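Sorting Bins and Block Stock: Notes from the Ovley Workshop
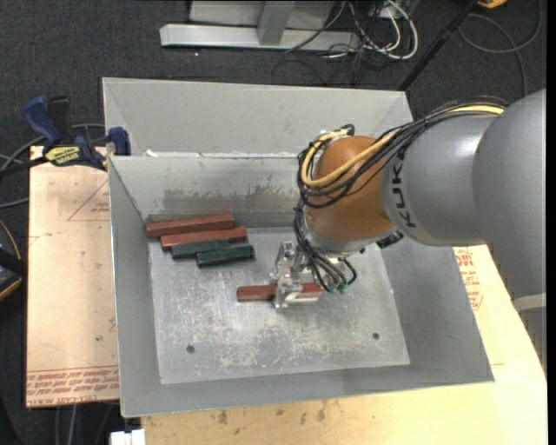

Red and green blocks in one of the gray metal bins.

The block bins at Ovley are back in use this month after a spring cleaning of the shelves. Members who build with the Gallardo sets should note a few changes to the way the stock is kept.

Long blocks and short blocks now share a bin. In the bin shown, the long ones are red and the short ones are dark green. We used to keep them apart by color, but the green bin was always half full and the red one overflowed. Please put blocks back flat on the floor of the bin, side by side, with the long ones at the back. Blocks thrown in on end tend to chip at the corners.

The open bins with sloping sides stay where they are. Their floors are scuffed and scratched, and we do not plan to repaint them. The marks do no harm to the blocks. A dry cloth takes off most of the dust - please don't use water, as it sits in the corners.

At the last count we had 2896 blocks in all, and another 1000 are on order from Provier. They will come in boxes of 20. When they arrive, leave the boxes sealed until the stock sheet has been filled in.

Borrowing rules are the same as before. Up to 12 blocks may be signed out at one time, and they should be back within two weeks. Write the color and length on the sheet, along with the number. Chipped or split blocks go in the tray marked Bosico, next to the door, and will be sanded or replaced.

The bins are open until 8 p.m. through the end of May.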